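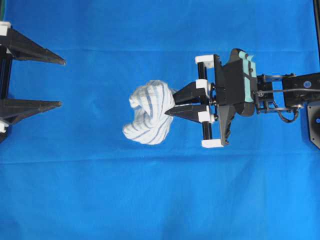 Station 2, cloth handling trial: right gripper closed on the striped cloth, left gripper open.

Print this page | E-mail this page

GRIPPER COMPARISON - PRE-TRIAL INSPECTION CHECKLIST
Radolitz Handling Laboratory, Station 2
Inspector: Huguette Gauthier
Countersigned: Ettore Marino

Left unit: Midura fingers, set 7. Right unit: Drinex fingers, set 11.

1. Emergency stop tested from both sides of the bench.
Pass. Both arms halted on the first press.

2. Finger tips free of burrs and chips.
Pass, with comment. The lower tip on the left unit has a slight rough spot. It may be used on cloth for this round but is to be dressed before any trial with film or thin bags.

3. Guide rods clean and end caps secure.
Pass. Rods wiped down before the check.

4. Full opening and closing travel, no load.
Left: pass. Right: pass on the second attempt. The first run stopped short of the closed position and was repeated after homing.

5. Cable clearance at the wrist.
Refer. The cable on the right arm hangs in a loop below the wrist. No contact was found at normal working height, but the check must be repeated at the lowest reach - the operator is to stay at the stop button while this is done.

6. Work surface covering fixed down.
Pass, with comment. The blue fabric is creased. Smooth before each run, as a fold may be picked up together with the test piece.

7. Grip force limit matches the trial sheet.
Pass. Both controllers carry the same limit. Do not alter one without the other.

8. Carrier controller log running.
Not checked. Log drive was full at 11 a.m. and had to be cleared.

Result: released for cloth trials only. Items 5 and 8 remain open and are assigned to E. Marino.

Last updated: February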